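The Rental Wardrobe Comes Home

When Lærke Bach moved to Indgate in January, she brought two suitcases and no winter coat. She rented one instead. It cost her $20 a month, and in spring she mailed it back in the same bag it came in.

Clothing rental used to mean tuxedos and prom dresses. Now it covers sweaters, work shirts and baby clothes. Corketti, the company Bach used, keeps 800 coats in a former shoe warehouse on the east side of town. Its smaller rival, Zodura, handles children's wear only.

The hard part of the business is the washing. A shirt that goes out to one customer after another is cleaned far more often than a shirt in a closet, and cheap cotton gives up early. Seams twist. Collars curl. Jailson Toledo, who buys stock for Corketti, turns down most of what he is offered.

"I wash a sample at home before I look at the price," he says. "If it comes out a different shape, we stop there."

Toledo prefers heavier knits and plain colors, which are easier to mend. The firm sends its repairs to Ingvarsson, a tailoring shop with two sewing machines and a long waiting list. A new zipper costs more than a patch, so coats with snaps tend to stay in service longer.

Customers have their own complaints. Sizes run out, and the popular coats are gone by the first cold week. Some people dislike wearing what a stranger has worn. Others forget to send things back and end up paying the full price, $175 for a wool coat -- more than they would have paid in a store sale.

Bach has kept renting. She has a small bedroom and one narrow closet, and she likes not having to store a coat through the summer. T-shirts and sheets she still buys. She washes those on Sundays and folds them on the bed, and she says a drawer is enough for the lot.
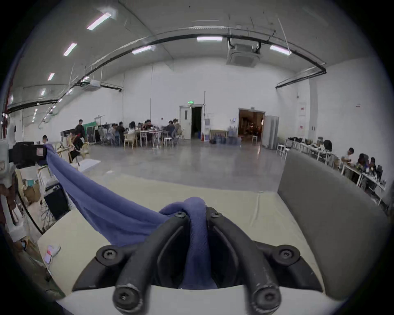
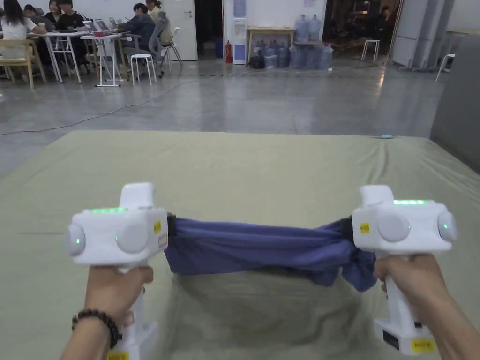
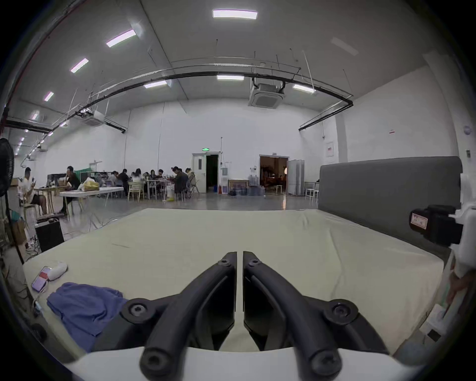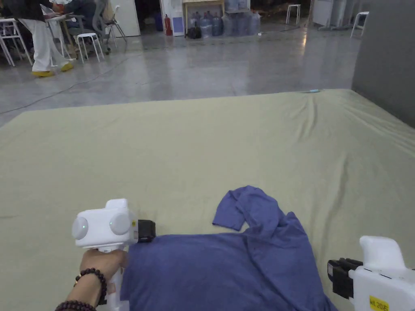 Fabric in everyday colors. Last picture: a blue-purple T-shirt on a pale olive-green sheet.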